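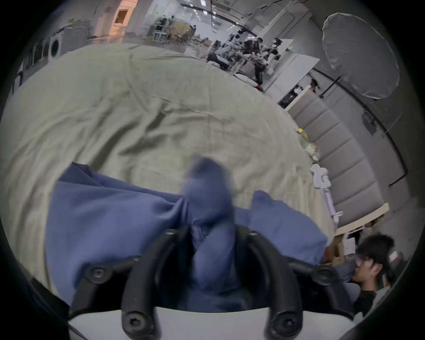

Felmont, February: blue cloth on the bed in the folding room.

I had driven 84 miles to watch laundry. The Felmont open day runs on a Saturday, which is when I normally ignore my own, and the program promised "bedroom tasks, ongoing, all day." A woman at the door gave me a sticker numbered 214 and told me to keep off the polished floor in wet shoes. It had been raining since breakfast. I did what I could.

The bed is the main attraction. It has a gray-green sheet, creased in every direction, and a tall padded wall beside it that would suit a hotel trying for a fourth star. On one side is the sort of stuff that settles next to any bed: a bit of see-through wrapping, something small and yellow, a little white figure on a pole. I felt at home right away.

Nomvula Pretorius was running the morning session and took questions without once looking bored, even when a man from Ledon asked whether the sheet had been ironed. It had not. Ironing, she told him, would be cheating. Soft blue cloth is apparently a good test because it never lands the same way twice, a fact I could have supplied over the phone at no charge.

The talk at eleven covered the history of the building (a Sirley mattress warehouse, then five years of nothing) and went on longer than five years. Coffee was in the corridor. It was good coffee, and the almond things went fast, so get there before the Ñahui people if you go next time.

I came back after lunch to find the crowd thinner and the sheet no flatter. 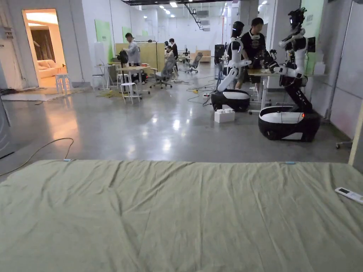 Tomás Cordeiro wrote in after I posted the first half of this to say that I was being unfair to the sheet. He has done hotel beds for years, he says, and a flat sheet with no corners to grip is the worst of the lot. Fitted ones at least tell you where to stop. He also wants it known that the afternoon talk, the one on pillowcases, was much better than the morning's. I missed it. I was looking for my car in lot 5, having parked in lot 4.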